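Jacquard knitting sets its pattern in the structure of the cloth. Each needle is selected course by course, and unused yarn is carried on the back.
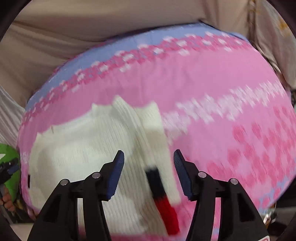
Nayara Seixas disagrees that gauge matters most; at Skidholm, she says, yarn tension caused more rejects.

Tesis tested 16 covers to 2000 rub cycles. Four failed, all at the seam.

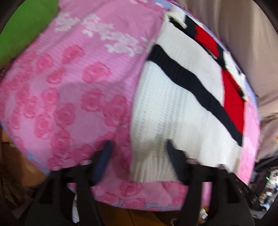 Seams and binding

A bound edge spreads the load. Stitch length was held constant in February.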